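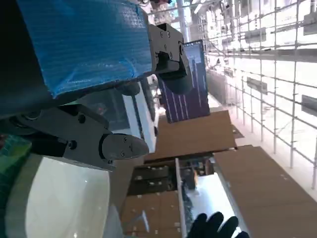

Posted by Lo Presti in Warent arm build / shop log
Sunday, late

Sleeve is on. Blue fabric cover goes over the arm and stops at the black bracket, the one with the small round screws. Bunches up some, dont care, it folds when the elbow folds and thats what I wanted.

Fingertip back on with the two small screws. Threadlocker this time. Last one walked out at 200 cycles and I found it under the bench at Clillden two days later.

Ran the slow sweep over the tray, 60 percent speed. Joint 4 still ticks. Same spot every pass. Not the cable, I pulled the cable. Bearing or the belt tooth, leaning belt. Brirbridge wants too much for the belt so trying the spare from the old unit first.

Wrist offset in the config was wrong, had it 2 mm short. Fixed, saved, old file kept as _bak. If you pull the config before Tuesday you have the bad one, pull again.

Motor temps fine w/ sleeve on. Was worried. Check again after a long run, over 4,000 cycles, before we call it good.

To do
- belt swap, joint 4
- re-zero after swap (dont skip it like last time)
- trim sleeve at bracket end, hem it or it will fray
- more M3 screws, we are down to the chewed up ones
- label the e-stop cable, both ends

Left power off at the strip. Hex keys are in the drawer, pls put them bcak there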